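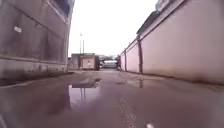

In Defense of the Long Way Home

I have lived in Gritville for most of my adult life, and for nearly all of it I have walked home the slow way. There is a fast way, of course. You come out of the Stuvard building, you turn left on the avenue, and if the lights are kind to you, you're at your own front door before you've finished thinking about whatever annoyed you at work. I took that route for 2 years and I could not describe one thing on it today except a bank and a place that sold mattresses.

The slow way goes behind things. It goes past loading doors and the backs of kitchens and the yard where Koo Bakery stacks its bread trays, and on a cold evening you get that lovely warm smell a good half block before you get to the yard itself (I have been known to slow down for it, and on weak days to go around to the front and buy a roll). It adds 905 steps to my trip, according to my phone, and I would argue that those are the best steps of my day.

What got me thinking about all this was an app. My niece put Destusari on my phone in January because she thinks I waste time, and she may have a point, bless her. Destusari finds you the quickest path to anywhere and then tells you, with a cheerful little chime, how many minutes it has saved you. By the end of the month it had saved me 27 minutes, and I sat at the kitchen table trying hard to remember what I had done with them. I think I may have looked at the phone some more.

Now, I don't want to be a crank about it. If you have children waiting, or a second job, or knees like my mother's, then the quickest path is a kindness and I hope you find it every time. I've had years like that myself. But I do think a lot of us have started treating every walk as a cost, something to be trimmed down like a phone bill, and we do it even on evenings when there is no one waiting and supper is leftovers anyway.
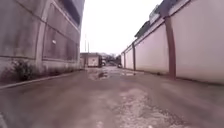

A walk home used to be the place where the day got put away. I'd leave the office carrying some silly argument over a form, and by the bakery I would have won the argument in my head, and by the church I'd have started to see the other fellow's side, and by the time I had my key out I couldn't have told you what the form was for. You can't do that in six minutes, or at least I can't, and my family got a much nicer person through the door on the slow days.

There's also the matter of knowing where you live. I know which drainpipe rattles when the wind is up. I know the gray cat on the feed store steps, who has never once let me touch her, and I'd be worried if I missed her a week running. None of that is useful, and I'm not sure I could explain to my niece why I'd hate to lose it.

So I've turned off the chime. I kept the app for the dentist and the airport, where I'm happy to be told what to do, and the rest of the time it can stay in my pocket. If you have a back way of your own that you gave up somewhere along the line, I'd gently suggest you try it again some evening this spring. Wear the old shoes, and leave a little early if somebody's cooking.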